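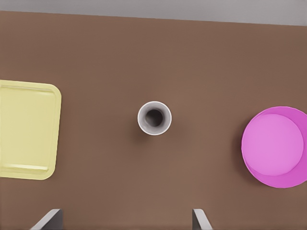

About Prostudance

Hi, and welcome! I started Prostudance because I wanted to dance again and couldn't find a class that would have me. I was past 30, I hadn't worn tap shoes since middle school, and every studio I called wanted to put me in with the teens (who were lovely, and who wore me out before the warm-up was over). So I rented a room on Paston Street, put up a flyer at the grocery store, and waited to see if any other grown-ups felt the same way. Plenty did!

We've grown a bit since then. We now have 2 studios, the original one on Paston and a bigger one over in Omorari with a sprung floor that cost me 1,391 dollars more than the quote and was worth every penny. My knees agree. We teach tap, jazz, beginner ballet and a slow partner class I named Tai after the first song we ever used in it. The song was dropped ages ago and the name stuck. 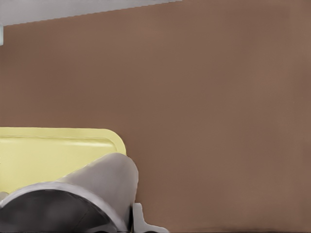 Brown surface with a strip of light gray behind it.

I teach most of the evening classes myself, and I talk a lot, so be warned. You can stop for water whenever you like, you can stand at the back, and you can wear whatever you'd wear to clean the garage. Our January show is optional. Last time we had 400 people in the seats and I cried through the whole second half, but plenty of our regulars skip it every year and just come for class.
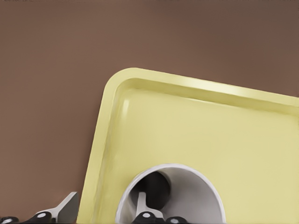 Do I need my own dance shoes for a first class?
Socks or clean sneakers are fine to start with, and we have loaner tap shoes in most adult sizes at both studios.

If you're still on the fence, come sit in on a class for free. Doors open at 6:15 p.m. at Paston and a little later at Omorari, where parking is easier if you use the lot behind the bakery.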